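News > Local > Community

Toy library asks families to trust a plain board

Saturday, October 6, 2018

The Trokwood Toy Library has a new way of lending out its shape blocks, and parents are being asked to take a fair bit of it on faith.

From this month the library will no longer hand over its plastic shapes with the old sorting boxes, the ones with the holes cut in the lid. Families will borrow a set of loose blocks and a flat board to play on. The library calls this "open sorting". Anyone who has stepped on a plastic star in the dark may have another name for it.

The change follows a two-week trial at the Holloway Street rooms, run with Mirkari, a small firm that sells play programs to kindergartens and councils. Mirkari's leaflet says children given a clear surface and no lid will "sort for longer and with greater purpose". Longer than what, it does not say. The trial had no comparison group, and the leaflet gives no ages for the children who took part. A request for the results brought back a second copy of the leaflet.

What is known is the cost. The library has set aside $300 for the first round of boards and blocks, and another $200 for storage tubs and labels. That is modest as these things go, but the library put its annual membership up in autumn and told members the money was needed for repairs. The repairs shelf, when this reporter visited, still held a good many puzzles in paper bags.

To be fair to the idea, the sorting boxes had their problems. Lids cracked. Shapes went home and did not come back, and a box with the right holes and the wrong blocks is not much use to anyone. Some toddlers worked out early on that the lid came off, and posted everything in at once. A board has no lid to lose.

It does have other drawbacks. A maple board is a heavier thing to carry to the car than a plastic box, particularly with a child on the other arm. It also has no sides. Cylinders roll, and the library's own notes for borrowers suggest putting the board on the floor for children under 2, which rather gives the game away.

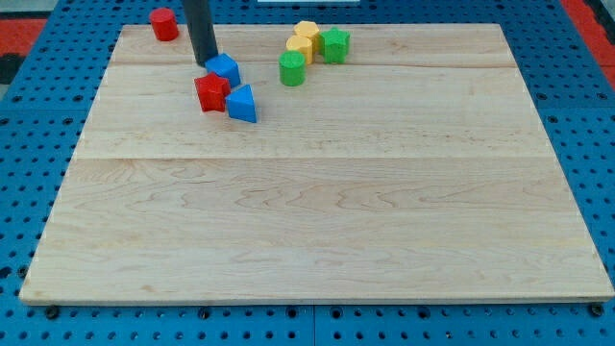

The boards are pale maple, joined from planks, and they are handsome enough. Whether a three-year-old cares about the grain is another matter. The blocks are the usual bright plastic shapes, red star and blue cube among them, much the same sort of thing the library has been lending for years. Members could be forgiven for asking what part of the program is new, apart from the word "open" — and the invoice.

Guson, the hardware and timber shop on the main street, has offered to oil the boards once a year at no charge. It is a generous offer and probably the most practical part of the whole arrangement. The library has not said what happens to a board that comes back with texta on it, or who pays if one splits along a join.

Borrowers will be able to keep a set for the usual loan period and renew it once. The old sorting boxes will stay on the shelf until the end of October, after which the library plans to sell them off at the front desk for a gold coin each. Parents who like a lid may want to get in early.

The library says it will review open sorting after the summer break. It has not said what it will be looking for.

Contact us | © 2018 Trokwood Local News | Back to top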